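4.2 Placement of perforated trays on shared work surfaces

Perforated trays were treated as a separate class from solid-walled trays. The openings change how a tray is used: contents can be checked from the side, and the wall offers points where hooks, ties or clips can be attached. Solid trays of the same footprint were coded under the scheme in Section 4.1 and are not discussed again.

The coding covered 690 placements, each defined as a tray set down and left in position until the next recorded change. Two coders, Pfeiffer and Dreßler, worked from the same sheet. For each placement they entered the orientation of the long side, the distance to the nearest edge of the work surface, and whether any other item crossed the tray or touched its rim. Disagreements were settled by joint review before the entries were merged. The Schmieder layout was used for the first half of the placements and the Jandmont layout for the second half, with the same 40 trays in both.

Distance to the edge was entered in steps and not measured to the millimeter. Trays moved by less than one step kept their earlier entry. This rule removes small shifts caused by reaching into a tray - a frequent source of false changes in the pilot coding - but it also hides slow drift toward the edge.

Figure 2. Perforated tray with cable strands.
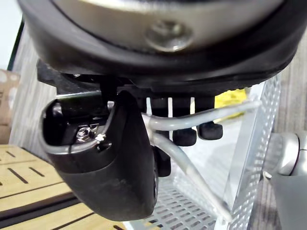
Crossings were coded separately from contact, and the two should not be combined. A crossing is entered when an item lies between the viewing position and any part of the tray; contact requires that the item meet the tray itself. Flexible items made this difficult. In Figure 2 one light gray strand runs almost level to the edge of the tray, while the second bends downward and passes in front of it. Under the sheet, the second strand is a crossing. The first is entered as possible contact, a category reserved for items that reach the tray edge in a single view. Possible contacts were kept in the data and left out of the contact totals. Stiff items seldom needed this category, and the Varora trays, with their deeper rims, were coded by the same rules.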